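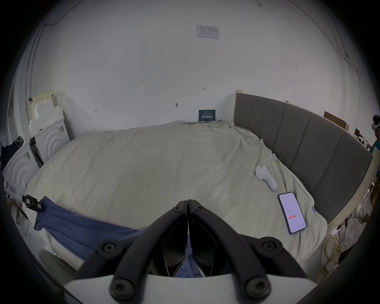 6. Placing and pairing the Trikley sleep pad

The printed leaflet gives this job one page and a drawing of a smiling man. It also claims the pad is "ready in moments." Allow an evening, and don't expect useful numbers from the first week whatever the app tells you.

The pad is a flat strip that goes under the mattress and reports movement, breathing rate and a nightly "rest score." The first two are worth having. The score is worked out by a method Trikley has never published, and this guide treats it accordingly.

Before you start

Check that your mattress rests on slats or a solid base. The box says the pad works with "any bed." In our hands it did badly on a sprung base and would not register at all on an air mattress. Very thick foam gave us patchy breathing data, with gaps long enough to make the graph useless.

You will need the pad, the power adapter, the small hub and a phone with the Trikley app installed. An account is required. The app asks for your weight, birthday and location, and only the weight seems to change anything.

Placing the pad

1. Strip the bed down to the mattress, or at least pull the bedding clear of the side you sleep on.

2. Lift the mattress at the side and slide the pad in, printed side up, so that it lies level with your chest. The leaflet says "near the heart," then shows it under the man's hips. Chest level is right.

3. Run the cable out toward the head of the bed and down to the floor. Leave some slack.

Caution: Do not trap the cable between a slat and the frame. The outer sleeve is thin. If it is creased or split, unplug it and stop using the pad.

4. Lower the mattress slowly. Reach under and feel that the pad is still flat. A folded corner produces a steady false movement reading that the app will happily describe as "restless."

5. Plug the cable into the hub, then the hub into the wall. The light should turn from amber to green. If it stays amber, unplug the hub and start this step again.

Note: Aníbal Moreira tested the pad on top of the mattress, beneath the sheet, after reading in several places that it improves accuracy. It did not. It slid around, and the warranty excludes it.

Pairing and calibration

6. Open the app and choose Add Device. Keep the phone in the same room as the hub.

7. Enter the code from the underside of the hub. Ignore the offer of a Plus membership on the next screen. It can be skipped with the small gray word at the bottom, and nothing in this section depends on it.

8. Choose Calibrate Empty. Everyone, pets included, should be off the bed until the bar is full.

9. Choose Calibrate Occupied and lie still on your back. If error 820 appears, the app has lost the hub. Go back to step 6. The help page recommends deleting your account at this point, a drastic remedy that made no difference when we tried it.

10. Make the bed as usual and sleep in it as usual. Heavy blankets do not appear to matter. 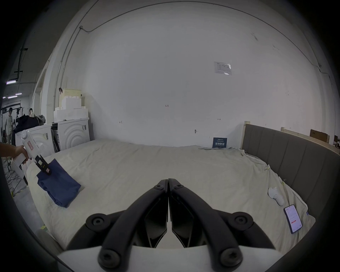

Raquel Seixas: I followed all of this and my score still went up eleven points the week I had the flu and was awake half of every night. I was lying very still, I suppose. Is there a setting I missed?

There is no setting. As far as we can tell, the app counts stillness as sleep unless your breathing changes enough to convince it otherwise. Lying awake quietly scores well. So does reading, if you turn pages gently. You can hide the number under Display > Home Cards, and we suggest doing so.

Reading the results

The app starts giving advice after one night. We would wait for 31 nights before comparing anything with anything, and then look at the breathing graph and the time-in-bed line first. Compare a week with a week. Single nights jump about too much.

Caution: The pad is not a medical device, and the small print says so even if the advertising is shy about it. A normal graph does not rule out a breathing problem. If you snore heavily or wake up gasping, see a doctor and leave the app out of the decision.

Two people in one bed

Trikley says the pad "knows who is who." Ours did not. With a second person on the mattress, movement readings rose on both sides, and on some mornings the app recorded sleep for someone who had already left for work. A second pad – sold separately, naturally – helped a little on a wide bed. Repeat steps 8 and 9 for each pad, one at a time.

Moving or cleaning the pad

Unplug at the wall first. Wipe with a barely damp cloth and let it dry flat. After turning or replacing the mattress, repeat from step 2. The app will offer to keep the old calibration. Decline.

Last checked Mar 29, 2018, by Vasco Serrano.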